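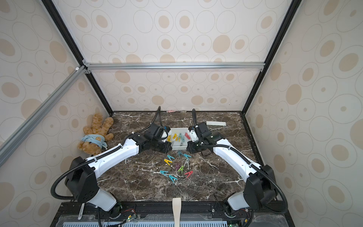 Rekha Iyer wrote in to ask why I don't just program the positions and be done with it. Fair question! I did try that for 6 evenings, and a clothespin never lies the same way twice, so my lovely table of positions was useless. With remote control I move the arms myself, the software (I'm on Ploven) records every joint, and all my little corrections go into the recording too.

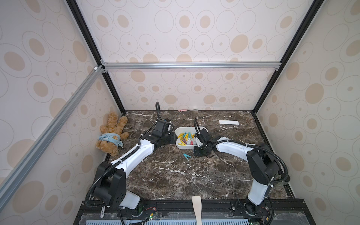 Clothespins in the tray, one teal one out on the marble.

I've got 89 recordings saved now, and I'm so much better at it than I was! My early ones are full of dithering. I've kept 9 of those anyway, just to see what the training makes of them. The big thing I've learned is to go slow near the pins and let my wrists do the work.

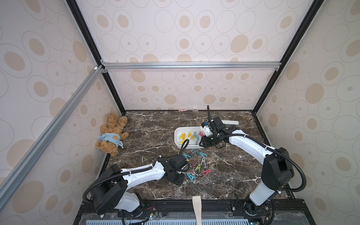
Two yellows, a teal and a red in the tray, with the bear in his corner.

Next up is the same job with the Drusov controllers, which are lighter on the hands. I'm hoping for more than 200 recordings by September.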